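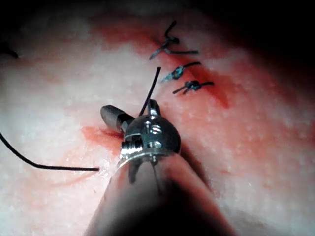

Suture Practice Bench, Tirville
Progress report to the Wamex fund
December 13, 2021

Search this site Search Clear

Hi Jeptoo,

You asked for the short version this time, so I'll try (no promises!). The grant has now paid for the tissue pads, the black suture and the bench hours we booked from September on, and we've spent 900 of the 1,000 dollars set aside for supplies. Thread is what eats the money. People cut their tails long when they're learning, and then they throw away the stub and start a fresh length, and I did exactly the same when I was new, so I can't really complain.

Knots first. We have 7 trainees on the list and all of them are tying with two instruments now, one holding the strand while the other makes the loop. The loop is still the hard part. It wants to slide off the rounded end of the tool just as you reach for the tail, and Severino Manzano has been getting everybody to slow right down there and leave more slack than feels natural. I'm a big fan of this advice and terrible at following it.

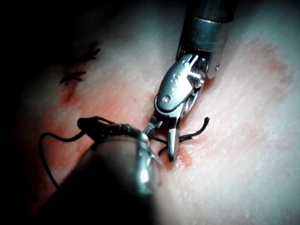
What's working, what isn't

The pale pads from Muli are nice to sew on, and black thread shows up on them beautifully, so it's easy to check spacing and see where a tail has wandered. I'd like to stay with them. The pads from Setiddale were cheaper but they tore at the edges of the cut, and 2 of them went in the trash before lunch.

Needle handling is coming along more slowly. Most of the group can grab the thread cleanly in the jaws, but when both tips have to meet in the same spot they tend to crowd each other, 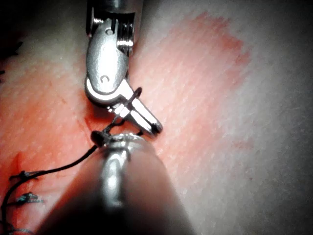

and then the whole throw gets pulled tight too early and sits crooked on the pad. We've added an extra session just for that, with no stitching at all, only wraps and pulls on a single strand. It's dull, I'll admit, but Severino swears by it and I'm coming around.

Next up is another order of thread and pads, which should use the rest of the supply money. Could you let me know if leftover bench hours can carry over into the new year? I'd hate to lose them.

Thanks so much for the support!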